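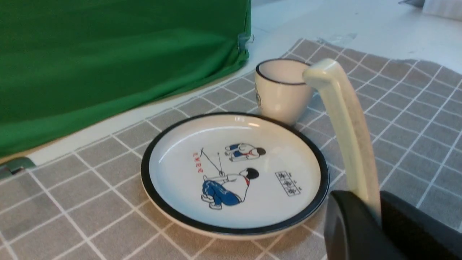 Rūta Sepp
Writer and translator, contributor to the winter fiction pages

The Cup Goes on the Plate

The task was written on a card and taped to the side of my monitor. Pick up the cup. Put the cup on the plate. Open the fingers. Go home.

"Go home" meant that the arm should go back to its starting position. On my first morning I read it as an instruction for me, and I asked the shift leader if I should leave after the first cup. She laughed so much that she had to sit down, and then she told everyone in the kitchen, and for the rest of the winter people in Stilitz whom I did not know said to me at the coffee machine, "So, you are still not home?"

I was hired by Arkance in the same week as my divorce was registered. I had translated washing machine manuals for many years, and then there was no more need for this, and I thought it was fair that now a machine should give me something back. The job did not require anything except two healthy hands and patience. I wrote in the form that I had both. The hands were true.

You sat at the table and held the handles, and what your hands did, the arm did also, a very short moment later. The arm was called Golum. It had cream fingers with small gray specks, like the shell of certain eggs, and they came out of a heavy black body with corners. When I moved too fast, the whole thing trembled, and I felt this in my own wrist. One cup put on one plate was one episode. A shift was 200 episodes, if nothing fell.

On each table there was a gray checkered cloth, and on the cloth there were the things for the day. Mine were a cup and a plate. The cup was white, the old enamel kind, with a thin black rim, and I had one almost the same in my childhood for brushing teeth. The plate was white with a thick black band around the edge. To the left stood something large under green fabric, with a clip to keep the fabric tight. I asked what was below it. The shift leader said, "The table next week," and this did not help me.

On the plate there was a picture. I should describe it properly, as I looked at it more than I have looked at any painting. Two figures with dark hair, in blue trousers and white tops, both facing to the right. The lower one was on the knees, or nearly. From the hands of this one two thin black sticks went up and crossed each other. There were red Chinese characters beside the sticks, and darker ones in a small box. I do not read Chinese.

For the first days I was sure the sticks were fishing rods. There was no water and no fish, but a plate is small, and an artist must leave things out. I decided that they were brother and sister, that the older one held both rods while the younger had to do something else, and that the younger would never give back this favor. I had a brother. I think this is why.

The man on the table behind me worked with spoons. He was young, he had studied music, and he put spoons in a drawer with great elegance. One day, while they repaired his left handle, he stood behind me and looked at my screen.

"What are they pointing at?" he asked.

"They are fishing."

"Those are pointers. Like in school. The teacher points at the board."

"Then why two?"

He thought. "Two boards," he said, and went back to his spoons.

It is difficult to explain how much this disturbed me. For the rest of the afternoon I could not see rods. I dropped the cup three times, and each time I had to press the red button, and the episode was thrown away, and I had to stand up, walk around the table, and put everything in a new place. This was a rule: the start must never be the same. The cup behind the plate, the cup in front, the cup so close that it almost touched the black band. If you always begin from the same place, the machine learns the place and does not learn the cup. The shift leader said this to every new person. I wrote it down at home, in the notebook where I used to write words for parts of washing machines.

In the evenings my sister called. She is a nurse and her days have a natural shape, with people who come in and people who go out.

"And what did you do today?" she asked.

"I put the cup on the plate."

"And yesterday?"

"The same. But from the left."

She was quiet. I heard that she was eating something. "Does it get better at it?" she asked.

I said that I did not know. This was true. The episodes went in the night to the other building, Singhal, on the far side of the parking lot, and there they did with them what they did. We had no entrance to Singhal. From our kitchen we saw its windows, and the light was on very late, and the music student liked to say that behind them a thousand small cups were being put on a thousand small plates.

In the third week came the review. The reviewer was a polite person with a scarf, who sat beside me and played my episodes on his laptop, one after another. I had never seen myself from there. Of course I was not in the picture. There was only the finger, coming down beside the cup with its round tip, and stopping.

"What is this?" he asked.

"What?"

"You stop here. Every time. Next to the rim." He played another, and it was the same, and then another. "Before you close the fingers you wait. It is almost one second."

I watched. He was right. The finger came to the rim of the cup and stood there like a guest who has already raised his hand to the bell.

"Is it forbidden?" I asked.

"No. Only, the policy will learn it. It learns everything you do, also what you don't mean." He looked into his table of numbers. "I have 793 episodes from you, and I think it is in all of them. Is there a reason?"

I could have said that I was checking the distance. It was a good answer and I had it ready. But I have a weakness to polite people, and I told him that in this second I looked at the plate.

He turned the laptop a little, as if the plate could be seen better so.

"At the two with the fishing rods?" he asked.

I nearly kissed him, a stranger, in a scarf.

He said that he would keep the episodes, but from now I should try to go in one movement. I tried. I discovered that it is possible to pick up a cup without looking at what is painted near it, the same as it is possible to eat in front of a television. My episodes became shorter. On a good day I was finished before lunch with 100 of them, and then I sat in the kitchen and looked at Singhal, and felt that I had cheated somebody, though I could not say whom.

After some time they changed my table. The cup and the plate were taken away in a gray box, and I received towels. About towels I will not write. A towel has no picture, and it has never the same shape two times, and in the evening my shoulders hurt up to the ears. When they took the box I asked if I could buy the plate. The shift leader said that it was equipment. She said it kindly. I asked then what was written on it, if someone in the company could read it, and she promised that she would ask, and I believe she forgot, as I also would forget in her place.

On Dec 29, 2025, when half of the tables were empty because of the holidays, the reviewer came through our hall and asked who wanted to see something. We were four. He led us over the parking lot, without coats, through the snow, and opened the door of Singhal with his card.

Inside it was less than I expected. A room with a low ceiling, warm, with cables along the floor, and someone's bicycle. In the middle was a table with a checkered cloth and an arm the same as ours, but in front of it there were no handles and no chair. And there was my plate! I knew it from the door. I will not pretend it was another plate of the same kind, for there was a little scratch near the band which I had made myself on the second day.

"It has eaten everybody's," said the reviewer. "Yours is in there too. It is maybe a small part, now."

He pressed a key. The arm woke up and went over the cloth. It went too high, in my opinion, and it corrected this with a small sideways step which I recognized as the music student's, from the spoons. He recognized it also and became red. Then the finger came down on the right side of the cup, with the round tip beside the rim.

It stopped.

I counted inside myself, one, and did not reach the end of the word.

Then it closed and lifted and carried the cup over the band, and put it down on the two in the blue trousers, a bit to the left of the middle. The fingers opened. The arm went home. The others clapped, and someone said that it was slow.

"We can take out the pause," the reviewer said to me, with a low voice. "There is a way to filter it. I have had it on my list since July, other people have their habits too. I only wanted to ask you first."

I do not know why he asked. It was not mine, I had signed a paper about this, there were 17 pages of it and my name on each.

"What does it look at?" I asked him. "In this second."

"Nothing. I mean, the camera is always on. It looks at everything all the time."

"Also the plate?"

"Also the plate, yes."

He took the cup by its rim and placed it behind the plate again, then changed his mind and moved it a little closer, so that it nearly touched the black band. The sticks were free now. From where I stood, on the other side of the table, I saw them upside down for the first time, and I have to admit that in this direction they could be pointers.

"Leave it for one more run," I said, and he pressed the key.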